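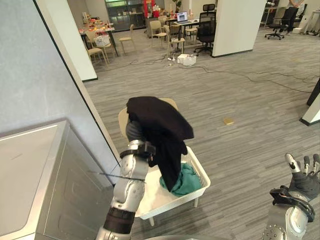 Black top held up over the white basket, teal cloth inside.

The Ukau flying boat print is finished and I've had a few messages asking how the edition was done, so I'm putting it all in one thread. Paper, numbers, signing, posting. Long one.

---

The painting first. Oil on board, painted over the winter. A flying boat coming in to the moorings at Ukau early in the day, with the launch going out to meet her. I'd drawn the hull several times before I was happy with the step on the underside. If the step is wrong the whole aircraft looks like a toy.

---

I worked from a set of plans, a few old postcards and a scale model. The postcards are no use for colour but they're very good for the moorings, the jetty and how people stood about in boats. The model I lit with a desk lamp, low and from the left.

---

The water took longer than the aeroplane. A flying boat on the water leaves two sets of marks, one from the hull and one from the wing floats when they touch, and I kept getting the float on the far side too high. Scraped it back 4 times. You can still feel a ridge on the board if you run a thumb over it. It doesn't show in the print.

---

Edition size is 200, plus 9 artist's proofs. I was asked to do 400 and said no. The last edition I did at 400 is still partly in a plan chest under the window, and I'd like to be able to use that drawer.

---

Printing was done by Pinonora. Pigment inks on cotton paper, matt. They scanned the board flat, and the first proof came back too blue in the shadows under the wing. The second was too warm. The third was right in daylight and slightly green under my kitchen light, but so is everything under my kitchen light.

---

If you're having a painting scanned for the first time, leave it unvarnished if you can. Varnish bounces the light and you lose the darks. I varnished mine after the scan, then had to leave it flat for a good while with a sheet of card propped over it to keep the dust off.

---

A question that came up more than once: is a print like this a real print? It's a reproduction. An etching or a lino is made by the artist on the plate or block, and there's no painting behind it. Mine has a painting behind it. I call them limited edition reproductions on the certificate and "prints" everywhere else, same as most people who paint aircraft.

---

Numbering. Pencil, bottom left, under the image. Title in the middle, signature on the right. Use an ordinary HB and don't press hard. Ink can fade or bleed, and a framer who sees ink will sometimes assume the signature is printed too.

---

I sign in small batches. After a while my name turns into a line with a bump in it. I spoiled one sheet by leaning on it with a sleeve that had graphite on the cuff. That sheet has been torn up and noted in the edition book, and Pinonora ran a replacement with the same number.

---

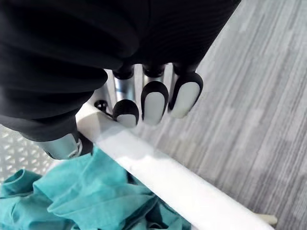 White bar, teal cloth, grey floor.

---

The edition book is just a ruled notebook. Number, date sent, who bought it, framed or unframed. I'd recommend one to anybody doing this. Years on, people write asking whether their number is genuine and it's good to be able to look it up in a minute.

---

Framing. The first few are going to Kesthorpe framed and I've used Sönmez again for those. Plain dark oak, off-white mount, slightly deeper at the bottom. I've asked for the mount window to be cut wide enough to show the pencil line. I had one framed elsewhere years ago and the number was under the mount, so the buyer had to take my word for it.

---

Glass is ordinary glass. The anti-reflective sort looks lovely and it would put the price up by more than I think people want to pay for a print. If you buy unframed and you're hanging it opposite a window, that's the time to spend the extra.

---

Please don't hang it in direct sun, whatever the ink makers say about fading. And not over a radiator. Cotton paper moves with the heat and you'll get a ripple along the top edge that won't come out without taking the frame apart.

---

Postage. Unframed prints go rolled in a wide tube, image side out, with tissue. I know some people prefer flat. I tried flat with the last edition and had more bent corners in one month than I've had from tubes in all the years before it. When yours arrives, let it lie under a clean sheet of paper with some books on top for a couple of days. Don't roll it back the other way.

---

The Kesthorpe show is in November, in the upstairs room. The original will be there, along with the pencil studies and the two colour sketches I did for the sky. The sketches are for sale. The studies aren't, because I'll need them for the next one.

---

The next one, for those who asked, is the same type of aircraft up on the slipway with the engine covers off and the beaching wheels on. Much less water in it. I've done the layout and I'm stuck on the perspective of the cradle, so if anyone has a clear side view of a beaching trolley I'd be glad to see it.

---

Prices and sizes are on the prints page. Low numbers are not held back and they don't cost more. If you want a particular number, ask, and if it's still in the box you can have it.

---

One correction to an earlier post. I said the launch in the painting was white with a blue line. It's cream with a dark green line – I was going from memory and the board was face down at the time.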